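The Prellodow hand gripper comes as a bag of printed links, two finger blocks, a strip of rubber, and a sheet of instructions folded too many times. I bought mine for a project in the shared workshop on Halturberg: a bench machine that picks up laundry and lays it out for folding. The machine is still half a frame and a pile of wiring. The gripper is finished, so I'm reviewing that.

**Assembly**

The instructions say one evening. It took me two, mostly because the pivot holes came undersized and had to be reamed. Do this by hand with a tapered reamer. I tried a power drill on the first link and the bit grabbed and cracked it. Pemton, who sell the kit, mailed a replacement in a week and didn't ask for a photo.

The pivots run through brass-colored rings, and these are the best part of the design. Press them in square and the links swing freely with very little side play. Press one in crooked and the whole linkage binds at half travel. I did that once and had to push it back out with a socket and a clamp.

The plastic is fine. Layer lines are visible on the sides of the links, and a couple of the holes had stringing inside. Nothing a small file won't fix.

**Grip**

The fingers close parallel, and that matters with fabric. My previous gripper was a Teoh scissor type, and it squeezed cloth out of the tips whenever I tightened it. With this one the faces stay flat against each other. I've been working it by hand on real clothes before I bolt it to anything, holding up the bulk of a garment and closing the fingers on whatever edge I want.

Ribbed cuffs are easy. Thick hems are easy. Thin T-shirt cotton is harder, and one layer of it will slide if you pull sideways. The rubber strip helps but the glue they recommend let go after 76 closes, so I used contact cement and it has held since.

Picking one layer off a stack is still a problem. I tried it 24 times with dish towels and got a single towel on 7 of them. I wouldn't blame the gripper for all of that.

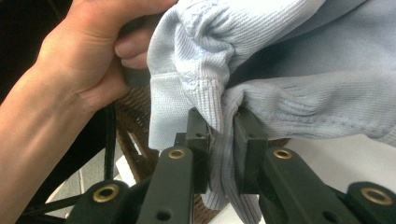
Þórey Overgaard thinks I should stop testing on knits, as they give any gripper something to bite, and that a pressed cotton shirt would tell me more about the finger faces. She also wants me to try a softer rubber before I change the linkage. I have a sheet of it on order.

**Should you buy it**

If you are building something that handles cloth, yes, provided you own a reamer. For rigid parts there are cheaper kits that go together faster. Pemton claims 1,000 cycles before the pivots need attention. I'm well short of that and will add a note in July when the motor is on.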